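The Ifans Demonstration
A story in two parts

1. Plates 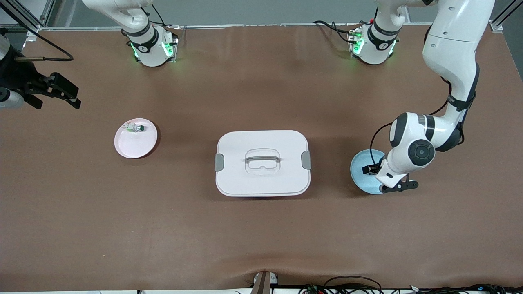

2. The Price

"It's setting the table," said the salesman from Vultness.

Ebere Yusuf looked at the left arm, which had its black fingers on the rim of the blue plate. The plate was tilted a little. She had set tables since she was five and had never needed green lights to do it.

"And the other one?"

"Waiting its turn."

The right arm hung near the pink plate with its fingers open. A small bottle with a green cap lay on its side there. Ebere wrote down "bottle" and put a question mark after it.

Plotel ran 11 lunchrooms and wanted to know if the Ifans kit was worth renting. The brochure said it cleared, sorted and packed. It said so on every page, in larger type each time. The rent was 2659 a month, with training extra and the first 20 service calls free, a number that bothered her more than the rent did.

"Why would I need twenty?"

"You wouldn't."

"Then why offer them?"

He smiled and told her about the site in Rostudach, where a kitchen did 300 plates a shift. She asked for the name of someone there. He said he would send it along. She wrote that down too, with two question marks.

"What goes in the box?" she asked. It was a white one with a handle in the lid, and both its clips were shut.

"Anything you like."

"Can it undo the clips?"

"That's in the June release."

She called Iman Abdel Rahman from the parking lot. Iman had signed for the last machine, a soup dispenser, and still didn't like to talk about it.

"Well?" said Iman. "Does it work?"

"It was holding a plate when I left."

"Holding it how?"

"By the edge – like it had found a hair on it."

Iman laughed, then stopped. "Are we renting it?"

"I asked for a week in our own kitchen, with our own plates, no salesman."

"What did he say?"

"He said he'd have to check."

Ebere started the car and let Iman go on about the soup.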